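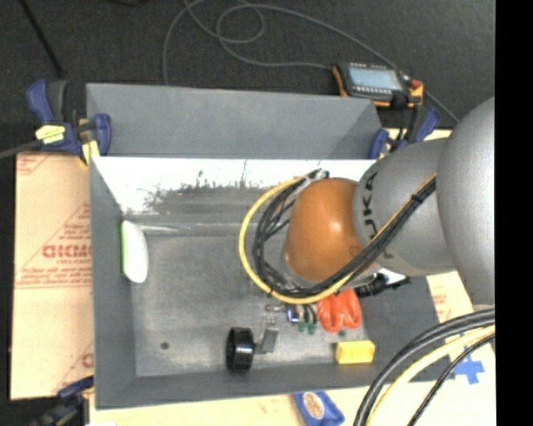
Morena Sala 留言说，她把升降桌底下的线全部扎成一捆，看着很整齐，可是桌面一升到站立高度，显示器就黑屏，蹲下去一看，电源插头被拽出来一半。她问是不是线买短了，要不要全部换长的。

多半不用换。问题一般出在扎的位置和留的余量上。升降桌的线和固定书桌的线不是一种整理法，固定书桌可以怎么好看怎么来，升降桌要先考虑线怎么动。下面按我自己改装书桌的顺序写，普通螺丝刀、卷尺和一包魔术贴就能做完。

升降书桌理线步骤

更新于2022年12月31日

一、准备材料

魔术贴扎带一卷，可以自己剪长短的那种。尼龙扎带几根，只用在以后不打算再动的地方。
桌底理线槽一个，金属网的或者塑料的都行。我用的是 Arnora 的网槽，螺丝固定，装了一年多没有松。
带螺丝孔的排插一个。没有螺丝孔的也能用，要另配固定夹。
粘贴式线夹若干，酒精棉片，标签纸，卷尺，铅笔。
蛇形护线管或拉链式编织套一条，长度等第三步量完再定。

二、先拔，再贴标签

关机，把排插从墙上拔下来，再拔桌上的设备。顺序不要反过来，排插带电的时候不要趴在桌底下拉线。

每根线两头都贴标签，写设备名就够了，比如“左屏电源”“左屏信号”“台灯”“路由器”。只贴一头等于没贴，因为在桌底下看到的总是另外一头。标签纸绕线一圈后对粘，留出一面小旗，字写在旗上。

没有对应设备的线放到一边，先不要装回去。我第一次整理的时候翻出两根旧打印机线，打印机早就不在了，线还在桌子后面占着位置。

三、量行程

把桌子降到最低，量桌面下沿到地面的高度，记下来。再升到平时站着用的最高位置，同样量一次。两个数相减就是行程。

量最高位置时，按桌子能升到的极限来量，不要按自己习惯的站立高度。家里换个个子高的人用，或者手误按住按钮不放，线就会被扯。我平时站着用到92厘米就够了，但桌子还能再往上走一截，余量是按极限留的。

从桌面到墙插的那根线，最短长度要等于最高位置时从排插到墙插的实际走线距离，再加30厘米左右。走线距离要顺着线真正经过的路线量，沿桌腿、过踢脚线，一段一段加起来。拉直线量出来的数会偏小。

四、把排插装到桌面底下

这一步能解决大半的问题。排插跟着桌面走，显示器、电脑、台灯和排插之间的相对位置就不再变化，升降时真正在动的只剩下排插通墙的那一根，外加网线。

排插装在桌面后沿往里大约一掌宽的位置，插孔朝向自己或者朝下都可以，朝墙的话以后每次插拔都要伸手去摸。先用铅笔点孔位，再拧螺丝。拧之前核对螺丝长度，必须短于桌板厚度，否则会从桌面上冒出来。

桌板是密度板的，先用手钻引一个浅孔，螺丝拧到有阻力就停，继续使劲会滑丝。

Samuele Serra 之前来信问主机放地上行不行。可以，但这样主机到显示器的线也成了活动线，每根都要按第三步的办法留余量。能挂在桌底就挂在桌底，买 Hirner 那类可调宽度的主机架，先量主机的宽和高，再确认挂上以后膝盖不会碰到。

五、装理线槽

理线槽紧挨排插装，两端离桌腿横梁各留10厘米，方便伸手。粗大的电源适配器先放进去，放在槽底，上面压细线。适配器之间留点缝，通电以后会发热，不要用毛巾、泡沫之类的东西去垫。

多余的线长在槽里消化。绕成松松的圈，直径不小于手掌，用魔术贴轻轻一箍。不要来回折成硬弯再勒紧，尤其是显示器信号线，弯得太急容易接触不良，表现就是偶尔闪一下，很难查。

六、处理活动段

活动段指的是一头在桌面上、另一头在墙上或地上的那部分线。要点有三处：上固定点、下固定点、中间的弧。

上固定点在桌面底下，离排插近一些，用螺丝式线夹压牢。线受力时应该由线夹承担，插头处要留一个松弛的小弯。下固定点在桌腿最下面那一节，或者在墙插旁边的踢脚线上。要看清楚哪一节桌腿是不动的，固定错了等于把线绑在升降杆上。

中间那段让它自然垂成弧形，不要绑。开头图里的线束也是这样走的，黑色线缆成束转弯，黄色的那根在外侧绕了一个更大的弯，扎带只在其中一处收住。书桌的道理相同，几根线粗细软硬不同，硬一点的就让它走外圈，不必强求每根都贴紧。

活动段如果有两根以上，套进编织套里，外面看是一根，里面各自还能错动。套好后捏一下，感觉线在里面可以滑，松紧就合适。电源线和网线放在同一个套里，家用没有大问题，介意的话分两边走。

蛇形护线管要看最小弯曲半径，太硬的管子在桌子降到最低时会往外拱，顶到椅子。Yüksel 的那种链节式线管可以一节一节拆，长了就卸掉几节，比较省事。

七、空载试升降

先不插电源以外的任何东西，桌面上也不放显示器。排插同样先不接设备，只给升降电机供电。从最低升到最高，中间停两三次，每次停下看：

插头有没有被带动。
弧线有没有蹭到桌腿接缝。
降下来时线会不会落到横梁上被压住。

全部没有问题，再把设备装回去试一遍。第二遍升到顶以后，轻轻晃桌子，插头仍然插到底才算合格。

八、收尾

桌面上的线夹先用酒精棉片擦干净再贴，按住半分钟，第二天再挂线。当天就挂线，边角容易翘。

尼龙扎带剪头要剪平，留下的斜口很锋利，换灯管或者掏东西时会划手。会经常更换的线，比如手机充电线，单独走桌面右侧或左侧的线夹，不要并进大束里。

常见问题

桌子靠墙，后面手伸不进去怎么办？
整理时把桌子拉出来，弄完再推回去，离墙留几厘米，让弧线有地方鼓出来。推得太紧，线会被挤在墙和桌沿之间。

延长线可以再接延长线吗？
不建议。长度不够就换一条够长的排插，并且看清额定功率。电暖器不要插在桌底的排插上，单独插墙。

粘贴式的理线槽能不能代替螺丝式的？
租房不方便打孔的，可以用夹在桌沿的款式，夹口开度要大于桌板厚度。纯粘贴的只放轻线，适配器放进去，夏天容易整条掉下来，我七月份掉过一次。

魔术贴勒多紧？
能插进一根小指。

Debora Pagano 在后面补了一条，她家养猫，垂下来的弧线会被扒拉，后来把活动段改到了桌腿内侧，外面罩上编织套，下端固定得比原来高一点。改完以后要重新做第七步，弧线的形状变了，降到最低时容易碰横梁。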